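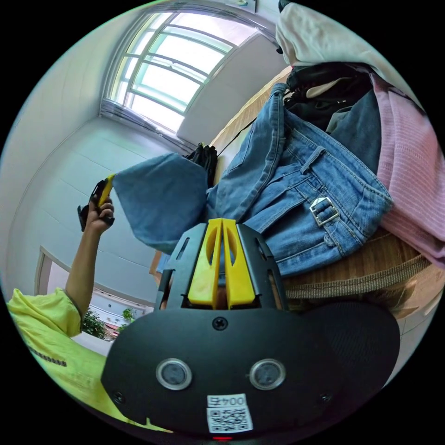

Itness Pond Monitoring Group
Minutes of the July meeting

Opening

The meeting opened at 7:05 p.m. with a quorum. Minutes of the previous meeting were approved with one correction: the phrase "the pond is recovering" was changed to "the pond looked clearer in May." Two members asked that the minutes stick to what was measured.

1. Water clarity readings

The clarity readings for the season so far were passed around. The deep station shows a better reading than last year. The two shore stations show no change worth mentioning. The member presenting the sheet called this good news. Several others were less sure. The spring was dry, the inlet barely ran, and last year's early readings were taken after a week of storms. Comparing the two seasons on that basis was called "generous."

It was also pointed out that the deep station was moved last season when the old buoy came off its anchor, and no one has shown that the new spot reads the same as the old one. The log has one day with readings at both, and they disagree. Agreed to keep both sets on the website but take down the line joining them on the chart.

2. Milfoil and the Drudon proposal

Drudon has sent a revised proposal for treating the milfoil in the north bay. The company now offers a single treatment plus a follow-up visit, covering 48 acres. The earlier version covered less and cost less. The cover letter says the larger area is needed "to achieve lasting control." No definition of lasting was given. The references attached are for three ponds, all of them shallower than ours and one of them lined.

Discussion went on for some time. Points raised:

The bay has been treated once before. The milfoil was thin the next summer and back to its usual thickness the summer after that. The group's own report from that time called the treatment a success, and it was written in the first fall.

There is still no agreed map of where the milfoil is. The map in the proposal appears to have been drawn from an aerial view and takes in the lily beds and the pondweed along the east side. If everything green is counted as milfoil, then the acreage will of course be large.

One member spoke in favor, saying that the boat channel was nearly shut last August and that people who pay dues want to see something done. It was answered that dues were also paid the last time something was done.

A motion to accept the proposal failed. A second motion, to write back to Drudon asking for the survey points behind the map, the product label, and results from any pond more than two years after treatment, passed with one against.

3. Plant survey

The rake survey is set for the first half of August, using the same grid of 201 points as before. There was a suggestion to drop the points in water too deep for plants to grow, which would save most of a day. Objection: those points have come up empty every time, and if the water really is clearing, they are exactly where we would expect to find something new. The full grid stays.

The matter of who identifies the pondweeds came up again. In the last survey, two boats recorded different species from points next to each other, and the narrow-leaved ones in particular seem to depend on who was holding the sheet. From now on a sample of anything narrow-leaved goes into a labeled bag and is looked at on shore the same evening. Boats without bags do not go out.

Rake fullness will be scored on the printed scale. "Lots" is not a score.

4. Pretaretti aerators

The Pretaretti demonstration unit has been running off the town dock since late spring. The supplier's summary says that oxygen near the bottom has improved. Our own meter shows higher oxygen within a short distance of the unit and the usual near-zero values at the deep station. Both statements can be true, and only one of them is in the summary.

The supplier's offer is for 6 units on a five-year lease. A member asked what the electricity would come to. The figure in the offer is $3,604 a season, based on units that shut off at night. The demonstration unit does not shut off at night. A corrected figure will be requested.

It was also asked whether stirring up the bottom water in midsummer could bring phosphorus up to where the algae can use it. The supplier's answer, by email, was that customers have not reported this. The group did not consider that an answer. Deferred to the next meeting. The loan period for the unit will not be extended in the meantime unless the supplier agrees to share the raw data from its logger.

5. Lục app

The Lục phone app for reporting algae blooms has been tried by members since May. It is easy to use, and reports do reach the shared page. However, it marked duckweed as a bloom several times, and pollen at least once. It also marked as clear the one scum at the boat ramp that everyone present agreed was real.

Members may go on using it if they like. App reports will not be entered in the log unless there is a jar sample to go with them. The link on our website will be moved down from the top of the page.

6. Shoreline buffer plantings

The plantings at the public beach were inspected. The sedges have taken. The blue flag has mostly been eaten, and the fence meant to stop this is lying flat. A claim in the draft newsletter that the buffer "filters runoff from the entire parking lot" was struck out, as the parking lot drains to the culvert on the other side. The newsletter will say that the buffer has been planted and is being watered.

7. Other business

The oxygen meter is due for calibration and should have been done before the June readings. Those readings will be flagged in the log.

The spare anchor is still missing.

A request from the swim club for a statement that the water is safe was declined. The group does not test for bacteria and will say so in its reply, with the county's number for those who do.

The meeting closed at 8:50 p.m. Agenda items for August should be sent in before the survey starts.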